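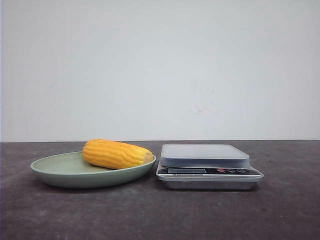
Depuis qu'on a monté un bras dans l'atelier partagé de Gridcombe, la question qui revient est toujours la même : combien de moteurs, quelle carte, quelle charge utile. On me demande rarement quelle tâche on lui fait faire, et c'est pourtant là que sont passés nos soirs d'hiver.

Notre tâche tient en une phrase. Prendre l'épi de maïs dans l'assiette, le poser sur la balance. Craig Moffat trouvait ça trop simple et voulait commencer par plier du linge, comme dans les vidéos. J'étais contre et je le suis toujours. Un projet d'amateurs devrait passer sa première année sur une chose ennuyeuse, avec deux objets sur une table et un mur nu derrière.

Un épi n'est pas un cube. Il a un gros bout et une pointe, il roule quand on le touche de travers, et les rangs de grains offrent une prise différente selon l'angle. Avec nos cubes imprimés, le bras réussissait 90 fois sur cent et nous étions contents. Avec le maïs, la première semaine, il a réussi 5 fois sur presque 200 essais. Rien n'avait changé dans la mécanique. Les cubes nous avaient simplement caché que l'approche était mal réglée.

La balance a le même mérite. Son plateau est petit et surélevé, il faut donc monter, avancer, redescendre, puis lâcher sans pousser. Un bol pardonne presque tout, on peut y laisser tomber un objet de haut. Sur un plateau plat, un épi lâché trop tôt finit sur la table, et tout le monde dans l'atelier l'entend.

Craig Morrison, qui a écrit la plus grande partie du code, défend l'idée inverse : varier les objets dès le départ pour que le système s'habitue à tout. Je comprends l'argument et il vaut sans doute pour un laboratoire qui a du personnel et dix bras. Nous en avons un, disponible de 19 heures à 22 heures quand la fraiseuse ne tourne pas. À ce rythme, varier trop tôt revient à ne jamais savoir d'où vient un échec.

Je tiens aussi à la table sombre. On a essayé l'établi en bois clair de Harnudau, couvert de rayures et de taches de colle, et chaque panne donnait lieu à une discussion sur l'éclairage. Un fond uni coûte un pot de peinture. Quand on aura un taux de réussite correct, on remettra le désordre petit à petit, une chose à la fois.

En décembre, on a failli acheter une pince plus chère. On a voté non, et l'argent est allé dans des câbles et une deuxième alimentation. Moffat parle encore du linge. On en reparlera quand l'épi arrivera sur le plateau sans qu'on ait à le remettre droit.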